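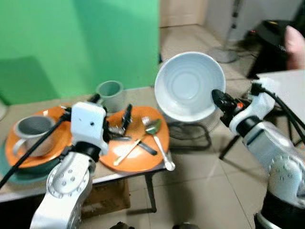

How many arms should I budget for? Two, if you want to handle crockery -- one arm is cheaper, but I regretted starting that way.

Category: Set-up Guides > Planning & Buying
Last updated: 28/01/2024

Step 1. Get your quotes. I asked Granport and Dramov for the arms with grippers and cabling included. Read the small print, as Dramov priced the cables separately!

Step 2. Add the cheap bits. Plates, mugs, cutlery, a green backdrop (lovely thing to have) and a table. My list came to about 63 pounds.

Note: buy spare bowls. I keep 8. 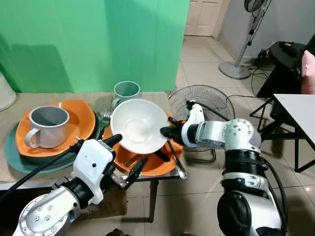

Step 3. Plan your floor space. Bernadette Ridgeway lent me her tape measure and I allowed 2 metres each way.

Caution: don't pay until you've got the delivery date in writing. Mine took 7 weeks.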